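Home | News | Technical Notes | Back Issues | Contact

Reading volumes in the prep room: what changes in August

The Brestgate prep room is moving to a single written procedure for measuring and recording liquid volumes. Until now each bench has followed its own habits, and the log sheets show it. Sharada Kartha went through 241 entries from the last two terms and found 51 with no unit, no glassware type, or neither. Those entries can't be used to repeat a preparation, so the affected stock solutions were discarded and made again.

The new procedure is short. It covers choice of glassware, reading position, temperature and the log entry itself. Copies will be kept at each bench and in the binder by the balance room door.

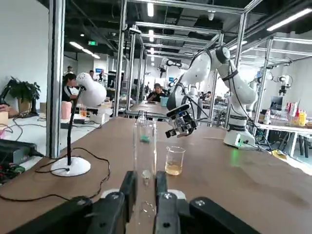 Choice of glassware comes first. Volumetric flasks and pipettes are to be used for standards and for anything that will be titrated. Graduated cylinders are acceptable for buffers, wash solutions and dilutions where an error of one percent does no harm. Beakers are for holding, mixing and pouring. A tall clear cylinder standing next to a small beaker of pale yellow liquid, as in the photo, is a common enough pairing, and under the new procedure the volume in the log must come from the cylinder. The marks on a beaker are a guide to filling and can be off by five percent or more.

Use the smallest cylinder that will hold the full volume in one fill. Measuring 14 mL in a 100 mL cylinder gives a much larger relative error than measuring it in a 25 mL cylinder. Two fills of a small cylinder are also worse than one fill of the next size up, as the reading error is taken twice.

Read at the bottom of the meniscus with the eye level with the liquid surface. The cylinder stays on the bench and the reader bends down to it. Lifting the cylinder to eye level tilts it, and the tilt is hard to notice. For dark liquids where the bottom of the curve can't be made out, read the top edge and write "top" beside the value. Wait for the walls to drain before reading - thirty seconds is enough for water, longer for glycerol mixtures.

Most of our glassware is calibrated at 20 °C. Solutions taken from the warm cabinet must be left to reach room temperature before they are measured. This applies in particular to the 70 percent ethanol, which expands far more than water over the same range.

Log entries now need five items: volume, unit, glassware type and size, liquid temperature, and initials. Octavio Inga has redrawn the log sheet with a column for each. Old sheets should be handed to Lawal Garba and not used up.

Cylinders with chipped rims or worn markings go in the gray tray under the sink. Replacements are on order from Carley - the 25 mL size is expected first. Questions on the procedure go to Bianka Szalai, extension 14.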